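# Eating the fridge down

April 18, 2021

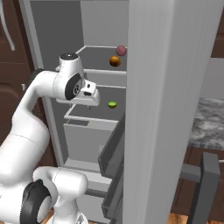
*Middle shelf, one lime.*

So I've been trying to go two weeks without a big shop. My friend Zohreh started it, back in March, when she told me she'd fed her whole house for days on stuff from the back of the freezer and a bag of rice. I was so impressed (and a bit jealous of her bank balance) that I went home and made a list of everything we already had in. Four jars of mustard! Who needs four jars of mustard? I don't even remember buying the smooth one.

The first few days were easy, I'll admit. We had leeks, a heel of cheddar and plenty of eggs, so it was leek omelette, then leek and potato soup, then the same soup again with the cheddar melted in. Paora said the second go was better and he's right, soup always is the next day.

Day five was where it got odd. I made a sort of bean stew with two tins of butter beans, the end of a tube of tomato purée and some smoked paprika, and it came out so thick you could have pointed a wall with it. I let it down with stock and we had it on toast with a fried egg and I'd happily make it again, only with half the paprika. The leftovers went into wraps for lunch.

Limes have been my big discovery, by the way. I used to buy them for one recipe and let the rest go hard as golf balls. Now I squeeze them the day I get them and freeze the juice in an ice cube tray, and a cube goes into lentils, or noodles, or a glass of fizzy water when I'm feeling fancy. Do label the bag though, as I've already put one in a cup of tea thinking it was plain ice to cool it down. Horrible.

What I've missed most is salad. By day 11 I'd have swapped all that mustard for a cucumber, and I did cave and nip out for milk, bread and a bag of spinach, which I'm not counting as a big shop because it all fitted in my coat pockets (well, the bread was under my arm).

Three days left and I've got red lentils, half a cabbage and some filo pastry that's been in the freezer since we moved in. If you've got any ideas for the filo, leave them in the comments, please!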